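Plates and Dish Racks: Your Questions

Print this page | E-mail this page

Updated 6 Aug 2026. Covers the kids' plates and the wire racks. Bowls and cups have their own page.
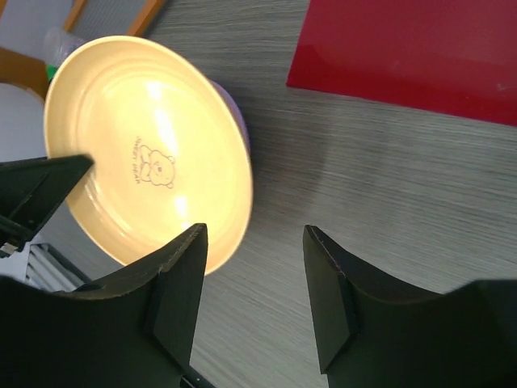
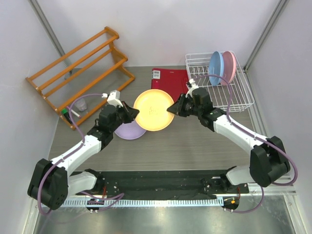
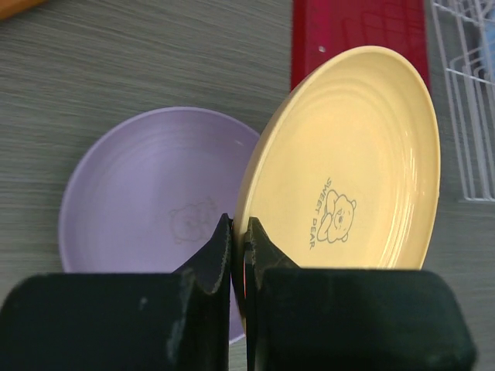 Can I buy single plates?
Yes. Any color, any number. Sets of four are cheaper per plate, singles ship from Penel same as the sets.

Microwave?
No. Warm the food in something else and move it over. Same goes for the oven, obviously.

Dishwasher?
Top shelf only. Skip the heated dry if your machine lets you. Hand washing keeps the bear drawing sharp longer.

My plates stick together in the stack.
Put away damp, usually. Stand them in the rack untill they're fully dry, then stack. If two are stuck now, run warm water over the edge and twist, don't pry with a knife.

How do they go in the rack?
Upright, one per slot, fronts all facing the same way. Leave a slot open between plates if you have the room. Heavy dinner plates go at the back.

Rack leaves marks on my counter.
Wipe the feet. Still marking, ask us for the rubber caps, part 332, free with any order.

Tomato sauce stain on the yellow one?
Baking soda and a little water, leave it 18 minutes or so, soft cloth. No scouring pads, they dull the shine and it wont come back.

Do the 2025 colors match the new ones?
Close. Lavender is a touch lighter now. Order together if it matters to you.

Daycare orders?
100 plates and up, write to the Montecinos office. Allow extra time in June.

Returns?
Unused, 18 days, to the Lasent address on your slip. Cracked on arrival: send a photo, keep the plate, we'll replace it.

Print this page | E-mail this page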